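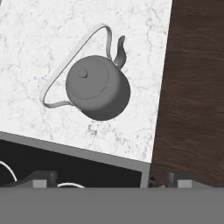
Parnley and Tralside councils to hold joint talks on boundary signs

Representatives of Parnley Town Council and Tralside Parish Council will meet in February to discuss the wording of the signs on Lightfoot Lane, where the two areas join.

Parnley's new signs, put up in the autumn, carry the town's former coat of arms, which includes land that has been part of Tralside for many years. Tralside has received 268 letters on the matter and has asked for the signs to be changed.

The Leader of Parnley Town Council, Stuart Garside, said that the arms were chosen for their historical interest and that no claim of any kind was intended. Carol Mapplebeck, Chair of Tralside Parish Council, welcomed the offer of talks but said that residents expected a clear answer - and a date by which the work would be done.

The meeting will begin at 7 pm in Tralside Village Hall. Up to 30 members of the public may attend. Requests to speak should reach the Clerk, Natalie Ackroyd, in writing at least three working days beforehand. Speakers will be heard in the order in which requests are received.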